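Des nouvelles de l'atelier « gestes à la maison »

En novembre, l'équipe Presness a continué la collecte de démonstrations dans des logements habités. Comme les lecteurs de cette lettre le savent, nous n'utilisons plus le bras de Zilberg pour cette partie du travail. La personne tient une pince dans chaque main, elle fait la tâche à son rythme, et la caméra fixée sur la pince enregistre le mouvement des doigts et ce qui se trouve devant eux.

Nous avons maintenant 717 démonstrations enregistrées, dans 19 logements. Parmi elles, 70 ont été écartées à la relecture, le plus souvent pour un geste trop rapide au moment de fermer les doigts. C'est encore trop, et nous demandons à chacun de marquer une courte pause avant chaque saisie.

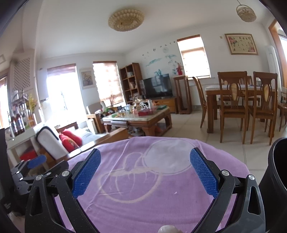 Les deux doigts de la pince ouverts au-dessus d'une surface ronde couverte d'un tissu violet, dans un salon.

Les tissus restent pour nous la matière la plus difficile. Un pli change de forme dès qu'on le touche, et deux démonstrations du même geste ne se ressemblent jamais tout à fait. Pornthip Thaweesak, qui relit les enregistrements, conseille de commencer avec les doigts bien écartés et de garder les deux patins dans le champ pendant toute l'approche. Elle préfère aussi que les meubles et les objets de la pièce restent à leur place habituelle : le modèle doit apprendre dans de vraies pièces, avec leurs fenêtres très claires et leurs tables chargées.

Le premier entraînement avec ces données se fera sur le robot Suksawat. Les fichiers sont à déposer dans le dossier Hustari avant 18 heures le jour de la séance, avec le nom de la tâche et la main utilisée. Il reste 2 paires de pinces disponibles pour le prêt. Pour les réserver, merci d'écrire à Pornthip.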